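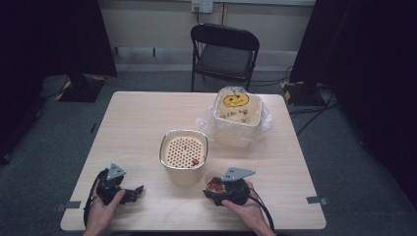 Sticky wings without deep frying?

renby_kitchen
January 2, 2023
Made wings for 11 people last night and I am so happy with them! Baking powder and salt, overnight in the fridge, then 400 degrees on a rack for close to an hour. Sauce goes on at the end – gochujang, honey, garlic, a splash of rice vinegar. Anyone else doing them this way?

smits
Same oven temp, but I sauce them twice. Once with 10 minutes left and again when they come out. You get those dark chewy edges.

renby_kitchen
Ooh, doesn't the honey burn?

smits
Not on the middle rack. Top rack, yes, ask my smoke alarm.

pliltent60
Have to disagree with both of you. Baking powder leaves a taste. Cornstarch or nothing.

Angeliki Tzavaras
You're using too much! One teaspoon per pound and I can't taste it at all. Make sure it isn't baking soda, I did that in December and the whole tray went in the trash.

pliltent60
It was baking powder. I still taste it.

tarneo
Try the aluminum-free kind, big difference for me. Also love a spoonful of butter in the sauce, it gets so glossy

renby_kitchen
Butter! Doing that next time. How much for a double batch?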